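# Cross-head screw

A **cross-head screw** is a screw with a cross-shaped recess in its head, turned with a driver of matching shape. It is one of the most common fasteners in household goods. 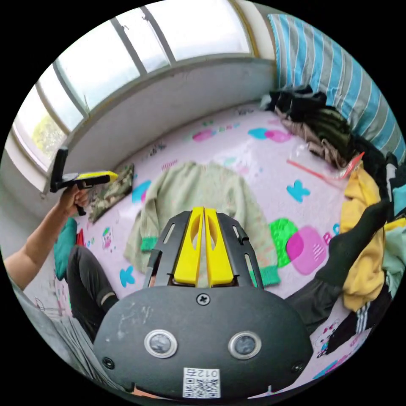 The cross shape centres the driver by itself, so the screw can be driven quickly and with one hand. Slotted screws, which came earlier, let the blade slide out sideways and mark the surface around them. Cross-head screws are made in several finishes, and makers often choose one close in colour to the part – a black screw in a black housing, for instance, draws little notice even when it sits alone near the top edge.

## Wear

A driver of the wrong size rides up out of the recess and rounds its corners. Llinos Prosser, in *The Dindley Workshop Book*, advises pressing firmly and turning slowly when a screw is tight.

## Collections

The Dindley tool museum holds 245 hand drivers, most of them given by the family of Meinir Ifans.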